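4.3 Preparing the Work Surface

The Dimar table top is supplied with a smooth, matte, light-colored finish. The surface must be cleared and cleaned before first use and again at the start of each working day.

1. Remove all items from the table top, including trays, labels and packing material.

2. Wipe the surface with a dry cloth, working from the rear edge toward the front.

3. Apply the Bisetti surface cleaner to a second cloth. Do not spray the cleaner directly onto the table top.

4. Wipe the full surface in straight, overlapping strokes. Allow 12 minutes for drying.

Note: Small specks and faint smudges are easiest to find under light from one side. They do not affect the use of the table and may be treated with a second pass.

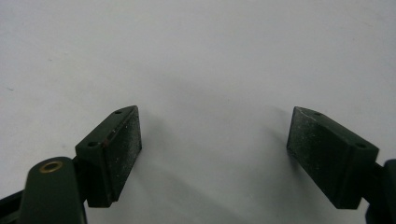
5. Inspect the surface for scratches, raised spots and residue. Marks that remain after 2 passes should be entered in the maintenance record, together with the date and the table number.

6. Return trays to the table only after the inspection is complete.

CAUTION: Do not use abrasive pads, steel wool or solvents. Damage to the finish caused by these materials is not covered by the warranty.

Replacement top sheets may be ordered under part number 384. For cleaning of the side rails, see Section 4.4.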